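Truremwood Demonstration Guide
Section 4: Running the card-sorting demonstration for visitors

This section covers the desk demonstration used on open days at the Dilton hall. Read Section 3 (Power and emergency stop) first. 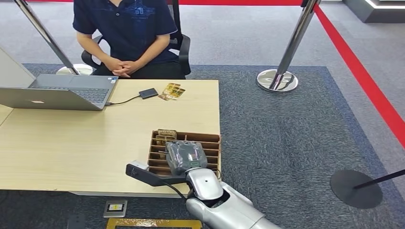 Two people run the demonstration. The operator stays at the desk with the laptop. The host stays outside the barrier and talks to the visitors. Do not start with only one person on duty.

Before the doors open

1. Set the stanchions around the desk and pull out the belts. Check that each belt clicks into the next post.
2. Place the card tray near the robot's edge of the desk, with the slots running crosswise.
3. Load the cards upright. Take out any that are bent.
4. Open the laptop and connect the external drive. The Clellitz software will not record a session without it.
5. Put a fresh clear cover on the robot hand. Make sure it does not bunch up between the fingers.
6. Fit the handheld tool in the grip and route its cable downward, clear of the tray.

Note: The free space on the drive must be more than 5 GB. If it is lower, the software shows message 231 and returns to the start page.

During the visit

7. Wait for the host to say the group is ready, then select Demo and press Start.
8. Keep both hands back from the tray while the arm is moving.
9. Let the cycle finish. One cycle takes 300 seconds at visitor speed.
10. Press Hold before you touch a card, the tray or the tool. Wait for the arm to stop.

CAUTION: Visitors must stay behind the belts at all times, including between cycles. Hold does not cut power to the arm - use the emergency stop if anyone comes inside.

CAUTION: Do not move the desk once the arm has been set up. If it gets bumped, press Hold and repeat the position check in Section 3.

After each group

11. Return the cards to the tray.
12. Check the cover for tears and replace it if needed.
13. Write the session number in the log sheet. Send the sheet to the Tóth office at the end of the day.

Section last revised 27th March. For packing and transport, see Section 5.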